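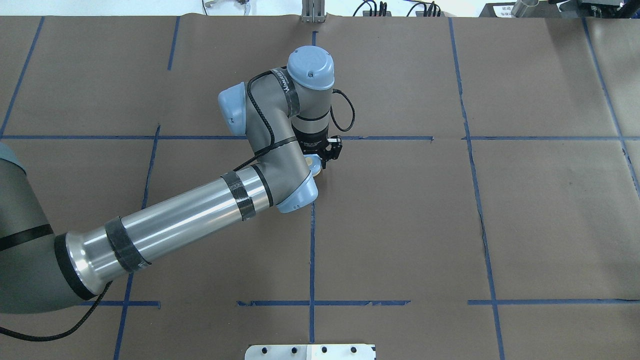 A robot arm over a tabletop of brown paper and blue tape.

I have been waiting for a machine to put my groceries away since I was nine. So when Ronaldo Leite, who works at Trastow and puts up with me, said I could come by one afternoon in April, I brought a list of chores and high hopes.

The chore on offer was smaller than anything on my list. An arm with more joints than I have, holding a little round cream-colored thing over a grid of tape. Pick it up, put it in a square, do it again. Ronaldo told me they had logged 1,853 tries since winter, and that the goal was 2,000 before anyone let it near a real shelf.

I asked if it could do onions. He said onions roll. I asked about socks and he changed the subject.

To be fair, I have a dishwasher at home, a Halliday, and it's a robot by any sensible standard. It does one job in a sealed box and asks only that I load it, unload it, and scrape the lasagna off first. That leaves me about as much work as you'd think. The arm wants the same deal – give it a flat table and tape lines and it's happy. My kitchen has neither. My kitchen has a drawer that opens only if you lift it.

Ronaldo gives it 40 months before something like this can clear a table. I've put it on the calendar, and I'm still doing the dishes tonight – all of them, including the pan from yesterday.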